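Search this site Search Go

Training on the board task in simulation first

The Flanley project has finished its first round of simulated training for the board task. The arm has to work with small round knobs and a circuit board set on a raised platform, and a policy is trained on rendered episodes before any time is booked on hardware.

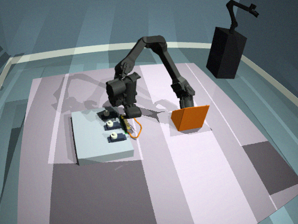
Nanport Robot Learning Group

The round used 400 simulated episodes. Lighting and camera position were changed from one episode to the next, while the layout of the parts stayed within a small range. A second set of 1000 episodes is being rendered now, with a wider range of layouts – we expect it to be ready in April.
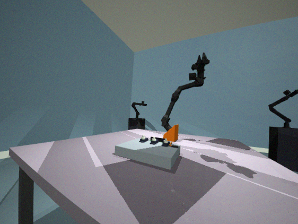 Camera position made more difference than we had planned for. A policy trained from one fixed view did poorly when tested from another, even with the same parts. From a low side view, with the gripper held high over the table, the three pale knobs take up very little of the picture and the orange wedge behind the slab is much easier to pick out. Mixing views during training raised the score by 11 points over 100 test runs.

The scene files will be shared with the Birhane and Wutitz projects. Groups that want a copy can ask at the Thursday meeting.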